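Subject: Re: [hands] two-finger gripper or full hand for household reach tests?
List: manipulation-users
From: Sembiring

On the list, a member of the Adov group wrote:

> We must choose end effectors for our legged platform before November and
> the budget allows one type only. Now we have the parallel gripper from
> Stirkirora, it is strong and simple, but we are worried about round and
> lumpy handles. Did somebody compare it with a multi-finger hand on the
> same arm, in a real room and not on a bench? Also interested which
> controller rate you use, and if the wrist camera is worth the weight.

Hello all,

we made this comparison at Brotden in the spring, so I can answer to most of it. Please take the numbers as ours only, we have one robot and one small bathroom.

Setup first. Same arm, same shoulder and elbow gains, same wrist flange. We changed only the end effector and the tool mass in the controller configuration. If you forget the second thing, the arm sags at long reach and you will blame the gripper. I lost one afternoon this way.

The task was to reach down to a cleaning brush in a bucket, close on the handle, lift it, and put it back. We did 34 trials with each end effector. The parallel gripper failed in 12 of them, the hand in 23. So if you want only the success count, the simple gripper wins and you can stop reading.

But the failures are of different kind. The parallel gripper failed nearly always in the approach. The jaws are wide when open, and between a wall, a rim and a bucket there is not much place to turn them. When it did close on the handle, it held. The hand came to the handle more easily, because the fingers are slender and you can go in from above. Then it often closed badly, with one finger behind the handle and the others beside it. After we wrapped the handle to make it thicker, this was better, but I did not repeat the full series, so I give no number.

About the controller: we started with the vendor default and finished at 990 Hz for the arm loop. Why not 1000, please do not ask me, the bus driver would not accept it. The fingers run on their own slower loop. For your question I think the rate matters less than the delay between the two loops. Measure this delay before you buy anything.

Wrist camera: we tried it and took it off again. In a low reach it looks mostly at the thing you are about to touch, and the cable catches at the elbow. A fixed camera beside the workspace gave us better pictures to judge the finger position afterwards.

I put one still from the hand series, so you see how little space there is.

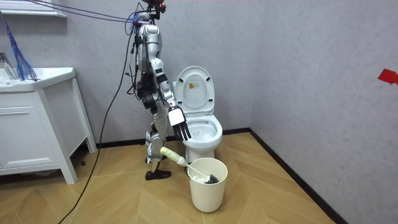 Hand version, fingers pointing down in front of the toilet rim. Brush is in the bucket, handle with the wrapping.

Two practical things more. Secure your cables before you start with low poses, they move much more than on the bench. And write down the open width of the gripper together with its mounting plate, the data sheet gives only the jaws.

If I had to choose one type for your platform, I would take the parallel gripper with longer, thinner fingertips. We did not test such tips - if Adov does, I would like very much to see the result here. I can send our trial sheet and the configuration file for both tools, write me off list.

Regards from Brotden,
Sembiring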